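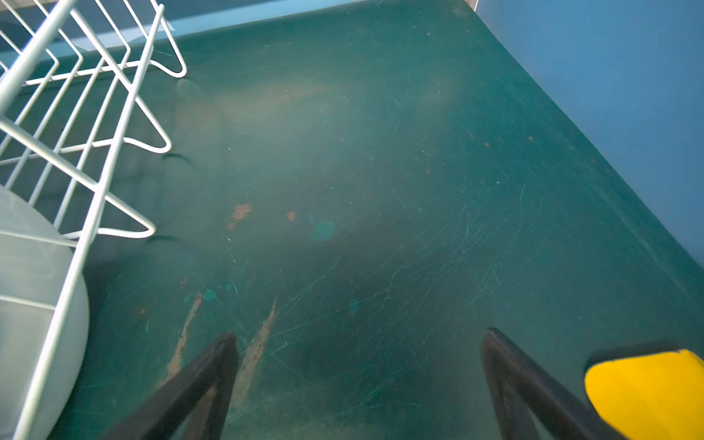

A two-fingered gripper over a scratched green work surface, next to a white wire rack.

Pevville kitchen program to budget for second robot arm

PEVVILLE – The shared kitchen at Pradwood plans to buy a second robot arm for its dish-handling line and has set aside money for new work surfaces in the same budget, according to a spending plan released this month.

The plan covers 2 arms in all: the one now in use and a new unit to be ordered from Tatora, the supplier that won the first contract. Delivery is expected in December if the order goes through on schedule.

Pradwood began using its current arm to move bowls, cups and other small items between racks and a work area. The kitchen returns 141 racks of dishes to its member groups in a normal week, and managers say the arm cannot keep up at the busiest times of day. Staff members fill the gap by hand, mostly in the late afternoon.

The new arm would work at its own station. Each arm would have its own set of fingers, and the plan pays for three spare sets to be kept on the shelf. Pradwood did not order spares the first time and had to stop work twice while parts were shipped.

Surfaces are the other large item. The green work surface under the current arm is heavily scratched, and rust-colored and tan spots show in several places. The plan calls for replacing it before the second arm is set up, so that both stations start out with the same material. Tatora has offered samples, but Pradwood has not picked one. Coated steel costs less to buy, while stainless would likely last longer under daily use.

The kitchen also looked at leasing. A lease from Lui, a regional equipment dealer, would have lowered the first-year cost and included service visits. Pradwood turned it down over a clause that charged extra for wear to fingers and cables, parts it expects to replace often.

Wire racks will stay as they are. The kitchen had considered molded trays, which can be easier for a gripper to work around, but changing them would have meant buying new carts as well. That item was moved to a later year.

Training is listed as a separate line. Two staff members on each shift would learn to restart the arm, change the fingers and clear a dropped item. Tatora would run the sessions on site during setup.

The spending plan is open for comment from member groups through the end of the month. A final vote will follow, and the order would be placed after that.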